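The stationery buyer at Bralstead has spent 8 years choosing what goes into the company's desk kits, and she starts with paper. "A sheet has to lie flat," she says. "If it curls, everything around it gets moved."

Her current list holds 334 items, cut down from 2,224. Most of the cuts were duplicates – the same eraser under several codes. 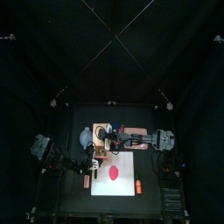

White paper with a red oval spot, a pink block to its left and a small orange bottle with a green cap to its right.

She prefers a dark work surface for layout checks. "Pale items read clearly on black. On oak I lose the edges."

Trays are the harder question. Brondberg supplied a shallow one until October, when the minimum order rose to 100. She moved to a deeper tray from Hirose and has had no complaints about it, though the markers now sit too low for her liking.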